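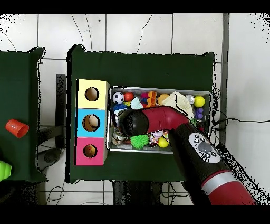 **fasil_s** (20/05/2022)
Combien de démos faut-il pour apprendre au bras à sortir un jouet précis d'un plateau en vrac ? Une quarantaine suffit si l'éclairage ne bouge pas ; chez moi il en a fallu 41, café compris.

**rimgate**
> 41

En guidage manuel ou à distance ?

**fasil_s**
À la main. Je tiens le poignet, il enregistre. Il reproduit aussi mes hésitations, avec beaucoup de fidélité.

**niall.b**
Pas d'accord. Main sur le bras = main devant la caméra, donc tu lui apprends à attendre ta main. Je téléopère tout depuis octobre, 3 764 essais au compteur.

**rimgate**
3 764 essais pour une balle jaune, chapeau. Mon neveu y arrive en un seul.

**niall.b**
Ton neveu n'exporte pas ses trajectoires.

**fasil_s**
Je masque la main au traitement, Niall. Et avec ta manette, les rotations du poignet sont à pleurer.

**niall.b**
Avec 2 manettes ça passe. Essaie sur la balle à picots avant de râler.

**fasil_s**
Bon, je refais une série à distance ce soir. Quelqu'un a un réglage de zone morte correct ?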